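Keeping Potted Plants Happy When the House Is Drying Out

Every September, about a week after the windows get shut for good, my phone starts up with the same question from friends and neighbors: why is my plant dropping leaves? I kept houseplants on a drafty porch for years before I ever had a proper sunny room, and I've lost more of them than I care to remember, so please take these tips as coming from someone who learned most of it the expensive way (I'm looking at you, fiddle-leaf fig).

Start with the watering, because that's where most of the trouble is. Put your finger into the potting mix down to the second knuckle. If it comes out with crumbs of damp soil stuck to it, put the watering can down and go have a cup of tea. If it comes out clean and dusty, water slowly, all the way around the pot, until a little runs out of the bottom, then wait half an hour and tip out whatever is left in the saucer. A plant that drank every five days in July may only want a drink every two weeks by the time the heating is on, and mine have gone longer than that in a cool hallway.

For small pots on a windowsill I like to measure, at least until I've gotten to know the plant. A six-inch pot in my kitchen gets up to 200 ml at a time. I use an old jam jar with a line of nail polish on the side, and it has outlived three fancy watering cans, one of them a Kostum with a spout so long it knocked over everything it was supposed to be watering.

If the soil has gotten so dry that the water just races down the sides and out the hole, stand the whole pot in a bucket with a few inches of lukewarm water and leave it until the top feels damp. Peat mixes are terrible for this. Let it drain in the sink afterward, and don't be tempted to feed it the same day.

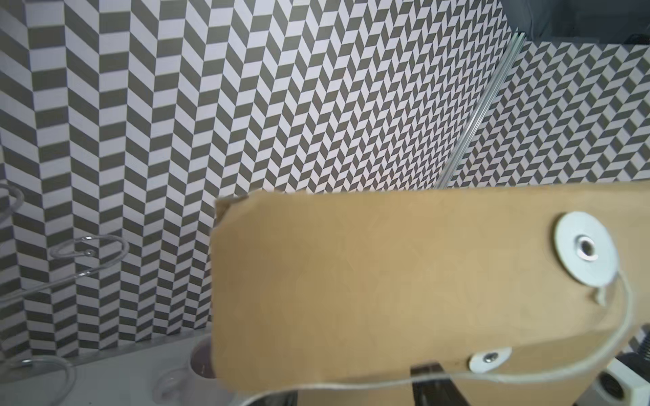

Dust is the next thing. Big glossy leaves, like rubber plants and peace lilies, can go quite gray over a winter, and a dusty leaf can't make much use of what little light there is. Hold your hand flat under the leaf and wipe the top with a soft, damp cloth, then do the underside too while you're there. Skip the leaf shine sprays, and skip the milk, the mayonnaise and the banana peel, whatever your aunt told you! Plain water does fine. For fuzzy leaves such as African violets, use a dry makeup brush.

Now, about planters. I love a deep ceramic one with no drainage hole as much as anybody, but please keep the plant in its plastic nursery pot and set that inside. Put an upturned saucer or a handful of clean gravel at the bottom so the roots never sit in a puddle. My friend Živko Hodžić lines the inside of his wicker planters with a cut-open potting mix bag, folded down below the rim, and his floors have stayed a good deal nicer than mine.

Turn your pots a quarter of the way every time you water. It sounds fussy, but a dracaena that has leaned toward the same window for two years is very hard to talk back upright. And while you're moving things, pull them off the radiator shelf and away from the front door. Cold drafts bother a weeping fig far more than a gloomy corner does.

Little black flies hovering over the soil are fungus gnats. Let the top two inches dry out completely between waterings and stand a yellow sticky card in the pot. It took me most of a month to be rid of mine the first time, so don't lose heart after the first weekend.

Leave the repotting until spring if you possibly can. If a plant is really bursting, go up just one size, and give the old pot a scrub with hot soapy water before anything else moves in.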